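Clullovari Jars and Lids

README for the jar and lid set, last edited April 17, 2018

What this is

Clullovari is a set of pictures and notes on small household jars: jam jars, spice jars, cosmetic pots, and the short cylindrical ones that vitamins and pastes are sold in. It was put together for people who need to sort, shelve or recognize small containers. The set has 670 entries. Of these, 600 are jars with the lid on, and the rest are lids by themselves.

Folders

jars/ closed jars, one folder per jar
lids/ lids alone, top and underside
notes/ one text file per jar, same name as the jar folder
index.csv the full list, with shape, lid color, body color and whether there is a label

Note fields

height and width: in millimeters, measured with the lid on
lid: color, then finish (matte, glossy, ribbed)
body: clear, tinted or opaque
contents: full, part full, empty or unknown
surface: what the jar stands on

Body color is the field people get wrong most often. Dark glass changes a lot with the light, and a brown jar can show red or orange near the bottom. Write down the main color first and the second color after a slash. Do not guess at the contents of a dark jar. Put "unknown" and move on.

Known problems

117 entries have no width. They came over from the older Elen list, which only recorded height. We are filling these in as the jars turn up again.

Glossy white lids can come out nearly blank in strong light, so the rim is hard to find. The folder names for the 13 square jars start with "sq", and everything else is round.

The Brorar spice jars were entered twice, in August and again later. Use the second batch.

Sample entry

lid: white, glossy
body: dark reddish brown / orange-red
contents: unknown
surface: light wood, gray tape under the jar 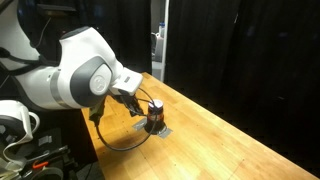

Adding a jar

Copy the blank note from notes/ and fill in every field. Wipe the jar first and close the lid all the way. Add your row at the end of index.csv and leave the existing order alone. Questions about field names go to the Sithole list.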